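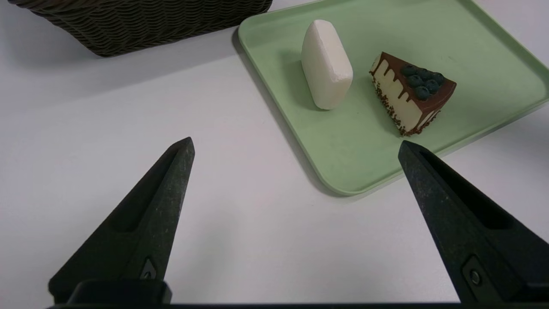
Match model notebook: Cancombe tie, first leg

Home | Notebook | Fixtures | Data | Contact

Last updated: 12 September 2021

Reran the shot model on Cancombe v Sononside this morning. Final score 2-0 to Cancombe, and the match reports have already decided it was a demolition. I don't buy it. Our numbers have the first goal as a decent chance and the second as a hopeful hit from 28 yards that took a touch off a defender. Take that one away and it's a tight game with a tired last half hour.

Training set is still the same 2,315 matches. I haven't added the summer friendlies and don't plan to. Teams swap half the side at the break and the model treats it as one lineup.

Adwoa Kpodo thinks I'm being harsh on Cancombe. Her case is the pressing: they won the ball high up all night and Sononside never got out down their left. Fair enough, I watched it again and she's right about the left side. What I can't find is where it shows up in chances. They won it, passed it square, and lost it. If pressing is worth as much as everyone says, I'd like to see it in something besides a heat map.

The Firkarum ratings have Cancombe as near certain to go through. They had Cabrera near certain in March too, after a first leg that looked a lot like this one, and Cabrera were out by halftime of the return. I asked then how they weight first-leg margin and got a link to a page that says "proprietary." Not using their figures as a check again until I know what's in them.

Problems with our own stuff, to be fair:

- Deflections are still coded as normal shots. This matters here and I've been putting it off.
- Keeper position is missing for long stretches of the second half. The feed dropped out.
- Home advantage term is fitted on full stadiums. Probably too strong for last season's games, which makes me doubt the whole column.

Tried the second leg with the home term cut in half. Sononside's chances go up, though less than I wanted them to. Tried it again with the away goals rule switched off, as it should have been the first time. The old setting was left on in the config. Any two-leg output from before today needs rerunning before it goes in a slide.

Adwoa is recoding the deflections by hand from video. I'll take the keeper gaps. No prediction goes out until both are in.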